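Evaluación del juego didáctico de manipulación Stirnuvham
Taller de Robótica – Proyecto de estudiantes, segundo curso
2019-09-11

Material evaluado: juego didáctico Stirnuvham, con mano articulada, soporte de antebrazo, controlador y programa de mando Ultgate.
Precio de adquisición: 1257 euros, impuestos incluidos.
Uso previsto: proyecto anual del segundo curso y preparación de la prueba de manipulación de la liga escolar Sillholm.

Objeto de la evaluación

El Taller de Robótica adquirió el juego Stirnuvham con cargo a la dotación ordinaria de material. La presente reseña recoge la experiencia de uso en el proyecto de los estudiantes, cuya primera fase concluyó en julio, y se dirige a los centros que estén considerando una compra similar. No se ha recibido compensación alguna del fabricante ni del distribuidor, Gilmartin, que únicamente atendió las consultas técnicas habituales de posventa.

El proyecto consistía en programar una tarea de agarre y colocación: tomar una caja rígida, orientarla conforme a la indicación de su etiqueta y depositarla en el puesto de trabajo señalado. La tarea procede de las bases de la liga Sillholm, si bien el taller la adaptó para incorporar objetos de uso corriente en lugar de las piezas normalizadas de la competición.

Montaje y documentación

El montaje se completó en dos sesiones. La guía impresa es correcta en lo relativo a las conexiones y a la fijación del soporte, pero dedica muy poco espacio a la calibración de los dedos, que constituye la parte más delicada del proceso. El manual ampliado debe descargarse del portal de Gilmartin previo registro, trámite que el centro tuvo que repetir por un error en la validación del número de serie. La traducción española presenta lagunas: los capítulos dedicados a los límites de par figuran todavía en inglés, y la numeración de los anexos no coincide con la del índice.

El programa Ultgate se instaló sin incidencias en los equipos del aula. Permite trabajar por bloques o mediante código, y el paso de una modalidad a otra conserva los parámetros definidos por el alumno. Se trata, a juicio de este taller, de la mejor cualidad del conjunto. Los grupos que comenzaron con bloques pudieron examinar después el código generado, modificarlo y comparar los resultados sin rehacer el ejercicio.

Comportamiento en el agarre

La mano ofrece un cierre progresivo y una respuesta regular a velocidades bajas. El alumnado registró 509 intentos durante la primera fase, con objetos de distinto peso y acabado. Los resultados fueron satisfactorios con cuerpos rígidos de caras planas y notablemente peores con envases flexibles, para los que el control de fuerza resulta demasiado brusco en el último tramo del recorrido. El manual recomienda reducir la velocidad de cierre a 30 en la escala del programa. Los grupos comprobaron que ese valor es adecuado para la mayoría de los ejercicios y lo adoptaron como punto de partida.

El agarre por una esquina exigió mayor dedicación. Las yemas redondeadas de los dedos metálicos proporcionan una superficie de contacto reducida, y la caja negra empleada en el ejercicio, cuya tira lleva impresa la indicación «朝上放置» (colocar hacia arriba), obligaba además a respetar una orientación determinada. Varios grupos resolvieron la aproximación con puntos intermedios programados a mano; otros optaron por girar la muñeca antes de iniciar el cierre.
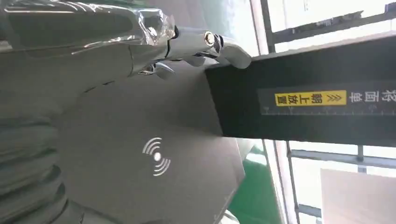
Ailbhe Brennan objetó, al leer el borrador de esta reseña, que el ejercicio de la esquina se había planteado demasiado pronto: a su entender, los grupos deberían dominar primero el agarre centrado y disponer de un registro propio de errores antes de pasar a una toma asimétrica. Señaló asimismo que la puntuación de la liga Sillholm premia la repetibilidad por encima de la rapidez, y que el calendario del taller no reflejaba esa prioridad. La observación se considera fundada y se ha trasladado a la programación del presente curso.

Mantenimiento y repuestos

El acabado cromado es vistoso, aunque conserva las huellas de los dedos y requiere limpieza frecuente con paño seco. Conviene revisar periódicamente el apriete de las articulaciones; en el juego del centro, una de ellas adquirió holgura antes de finalizar el segundo mes de uso – el ajuste se realizó en el propio taller, con la llave incluida. Gilmartin suministra los dedos por separado. No ocurre lo mismo con el cableado interno, cuya sustitución obliga a remitir la mano completa al servicio técnico.

Aprovechamiento didáctico

El material se presta bien al trabajo en grupos pequeños. Con grupos más numerosos, el tiempo de espera ante una única mano resulta excesivo, y el simulador incorporado a Ultgate sólo compensa en parte esta limitación, dado que no reproduce el deslizamiento de los objetos. El cuaderno de actividades del fabricante es escaso y se agota pronto. El taller ha elaborado fichas propias de calibración, registro de intentos y análisis de fallos, que se encuentran a disposición de otros centros previa solicitud.

Valoración

Se recomienda la adquisición del juego Stirnuvham para cursos con experiencia previa en programación y con profesorado que pueda dedicar tiempo a completar la documentación. Para un primer curso de iniciación, el precio y la dificultad de la calibración aconsejan otras opciones. Quedan pendientes de evaluación el módulo de visión, no incluido en el lote adquirido, y la actualización de Ultgate anunciada por el distribuidor.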